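Review: the Jukix bench arm, after a winter of sorting with it

March 29, 2025
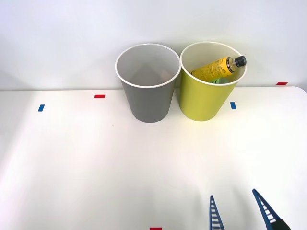

Yellow bottle in the yellow-green cup, grey cup still empty, gripper open.

I work in the sample room at Vokcombe, where we get small bottles, tubs and bits of packaging back from shops and have to put them into the right lots before they go off to be looked at properly. It's fiddly, dull work and for years it was done entirely by hand, mostly by me and whoever was on the other bench. In January we got a Jukix arm to do part of it, and as I've now spent more hours next to the thing than anyone else in the building I thought I'd write it up properly!

First, what I like. The fingers are brilliant. Ours are the blue ones, long and pointed with little ridges up the inside, and they're much gentler than I expected. I'd pictured something that would crush a bottle or fling it across the room (I'd moved my mug to the far windowsill on day one) but it picks things up quite politely. Small plastic bottles with screw caps are its best subject. It's less happy with anything flat, and sachets are hopeless, so those have stayed with us.

Setting up a job is easier than the manual makes it sound. We use ordinary paper cups as the targets, a different colour for each lot, and stick bits of coloured tape on the table so we know where things go when somebody has wiped it down and moved everything. Red and blue tape, nothing clever. The Mostico software that came with ours wants you to give every position a name, and you can call them whatever you like, so of course ours have silly names. Once they're saved you pick a job from the list and press go. I had my first one running before lunch, and I'm the person who still can't work the printer.

Now the grumbles. It's slow! I can do a tray in far less time if I put my head down, and for the first couple of weeks I found it almost painful to watch. My hand kept creeping out to help. It also stops when it isn't sure about something, and the beep is the same beep whether it has finished a job or is stuck halfway through one, so you look up either way. I've asked for two different sounds and been told it might come in an update. The cups are light, too, and a tall bottle can sit at a slant with its cap poking out over the rim. We don't mind that for sorting, but if you need everything upright you'd want deeper containers.

And then the bit people keep asking me about at break, which is what it's done to the job. Nobody has lost theirs, I'll say that first. There were 2 of us on the benches before and there are 2 of us now. What's different is the shape of the day. I used to sort until my wrists ached and then do the paperwork tired. These days the arm plods through the easy bottles, and I do the awkward pieces and the records alongside it. My wrists are better. On a good day it gets through 104 pieces while I'm getting on with other things.

I do miss some of it, though. Two people sorting side by side can natter for hours, and that has gone a bit, as one of us is usually over at the desk now. I've also become the person who gets fetched when it beeps, without anybody asking if I wanted to be. There was a short training session and that was that. If your boss is thinking of buying one, I'd get them to agree beforehand who looks after it and whether that counts as part of their hours. We sorted ours out in the end but it took some grumbling.

On money, ours came through Carrilho. The yearly support is £850, or £985 if you want someone to come out to you. We went for the visit option and I'm glad, as the one time we needed it I would never have fixed the thing over the phone. Spare fingers are extra, and I'd order a set at the start.

Would I hand it back? No, I'd be cross if they took it away now. Four stars from me, and I'll put the fifth one on when they change that beep.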